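We use cookies to improve your experience on this site. By continuing to browse, you accept our use of cookies. Accept | Manage preferences

Caring for a Plain Gray Worktop

The selection of a work surface deserves more consideration than it commonly receives. When the former workroom in Skumcombe was refitted in February, a gray top was chosen from the Hirvonen range in preference to the white one originally specified. The decision has proved satisfactory, although certain matters of upkeep should be recorded.

A mid-gray surface conceals pencil marks and minor scuffs very well. It does not conceal dust. Small pale particles are noticeable under a ceiling lamp, and a smooth finish will also return faint reflections of whatever stands over it.

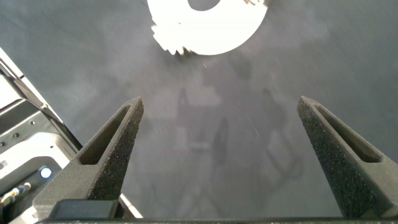 The routine now followed is a modest one. The top is cleared at the end of each working day and wiped with a soft cloth, slightly dampened. Once a week it is washed with five drops of Numeck soap in a basin of warm water and dried at once. Scouring pads are not used.

The total cost of the refit, including delivery from Plallitach, was about $100. Readers considering a similar purchase are advised to request a sample and to examine it in the evening, under the lamp that will be used in the room.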